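Chaîne Vatia — Service des relations avec les téléspectateurs
Modification de la grille d'avril : réponses aux messages reçus

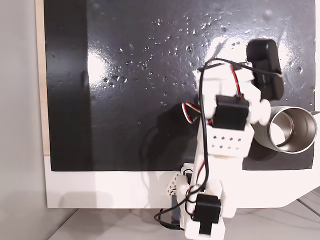 Bras articulé blanc à servomoteurs noirs, sur un plan de travail noir brillant.

1/ La chaîne Vatia a reçu 3 757 messages à la suite de la déprogrammation du dernier épisode de la série « Tornamholm », remplacé à 21 h par une soirée de concert en direct. Le présent fil répond aux questions les plus fréquentes.

2/ L'épisode final n'est pas supprimé. Il sera diffusé dans son intégralité, dans le montage remis par la société de production Mulier, sans coupe ni changement de générique. Sa durée reste inchangée.

3/ La décision de modifier la soirée a été prise en fin d'après-midi par la direction des programmes. Le concert devait à l'origine être proposé en différé. L'accord permettant sa transmission en direct n'a été obtenu que quelques heures avant l'antenne.

4/ Nous reconnaissons que l'information a été donnée trop tard. Le bandeau annonçant le changement est apparu à 20 h 35, alors que les guides imprimés et plusieurs guides électroniques mentionnaient encore la série. Les téléspectateurs qui avaient programmé un enregistrement ont donc obtenu le concert à la place de l'épisode.

5/ Plusieurs messages demandent si la déprogrammation est liée aux audiences de la saison. Elle ne l'est pas. La deuxième saison de « Tornamholm » a conservé son public d'une semaine à l'autre, et la chaîne n'avait aucun motif d'écourter sa diffusion.

6/ D'autres correspondants évoquent un différend avec Mulier au sujet de la scène du phare, dont un extrait avait circulé avant la diffusion. Aucune demande de modification n'a été adressée à la production. La scène figure dans la version qui sera présentée à l'antenne.

7/ Nouvelle programmation : l'épisode sera diffusé en avril à 21 h, précédé à 20 h 10 de l'avant-dernier épisode. La date sera publiée sur ce compte et dans le guide de la chaîne dès sa validation. Elle ne sera communiquée par aucun autre canal avant cela.

8/ L'épisode sera ensuite disponible en rattrapage pendant 40 jours. Les épisodes antérieurs de la saison, dont les droits arrivaient à échéance plus tôt, resteront accessibles jusqu'au même terme. Cette prolongation s'applique également aux versions sous-titrées et en audiodescription.

9/ À l'attention des abonnés de l'offre par câble : l'enregistrement automatique par série devrait reconnaître le nouvel horaire. Les enregistrements programmés manuellement doivent en revanche être saisis de nouveau. Le service d'assistance de votre opérateur reste compétent pour toute question relative au décodeur.

10/ L'émission « Le Salon de Grube », qui suivait habituellement la série, est maintenue ce soir-là. Elle débutera à 22 h 25 et recevra, comme prévu, une partie de la distribution. L'entretien a été enregistré avant le changement de grille — les invités y commentent donc l'épisode comme s'il avait déjà été vu.

11/ Pour cette même raison, l'entretien a été retiré de la plateforme. Il y était resté en ligne 25 minutes le soir du concert. Les téléspectateurs qui souhaitent préserver leur découverte du dénouement sont invités à éviter les copies qui en ont été faites.

12/ Une projection publique de l'épisode devait se tenir le soir de la diffusion initiale. Elle a été reportée dans la même salle. Les invitations déjà émises demeurent valables et aucune démarche n'est nécessaire. Les personnes qui ne pourraient assister à la nouvelle séance sont priées de le signaler en répondant au courriel de confirmation.

13/ S'agissant du concours organisé autour de la série, la clôture est déplacée au lendemain de la diffusion, à midi. Les réponses déjà transmises sont conservées. Les participants peuvent les modifier une seule fois, à partir de leur espace personnel. Le règlement mis à jour est consultable sur le site de la chaîne.

14/ Concernant une troisième saison : la chaîne et Mulier poursuivent leurs échanges. Aucun engagement n'a été pris à ce stade, et les annonces relayées ces derniers jours sur des comptes tiers n'émanent d'aucune des deux parties.

15/ À compter de ce mois, tout changement concernant une fiction en première diffusion sera signalé sur ce compte en même temps qu'à l'antenne. Le guide électronique sera corrigé dans l'heure, sous réserve des délais propres à chaque opérateur.

16/ Les messages individuels reçoivent une réponse sous 8 jours ouvrés. Il n'est pas utile d'adresser une seconde demande pendant ce délai. Les réclamations relatives à l'accessibilité des programmes sont traitées en priorité — merci d'en préciser l'objet dès la première ligne.

17/ Mise à jour, 18 h : l'avant-dernier épisode est de nouveau accessible en rattrapage après une interruption survenue dans la matinée. La version sous-titrée sera rétablie dans la soirée.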